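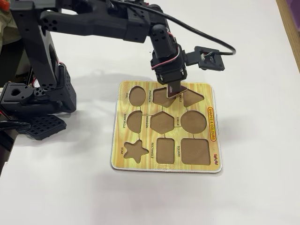
Wooden shape board on the white table

From: Binta Bashir
To: Stemdale Toy Library list
Subject: Re: Opening hours in June

Morenike Nwachukwu wrote:
> Are we still closing at 4 on Tuesday? The sheet on the door says 5.
> Also, I have 13 puzzles back with no bag. Do they go on the shelf
> or wait for new ones?

Morenike,

Four is right. The sheet on the door is the old one and I will swap it when I come in.

Please hold the puzzles back for now. I ordered drawstring bags from Grivon and they should be with us by the end of the month. If a family asks for one in the meantime, lend it in a paper bag and write the loan number on the outside — pencil is fine.

The loan limit stays at 2 items per child over the summer. Adaeze asked about raising it, but we have 19 families waiting for ride-on toys and I would like to clear that first.

Keys are with Aminu until I get back.

Binta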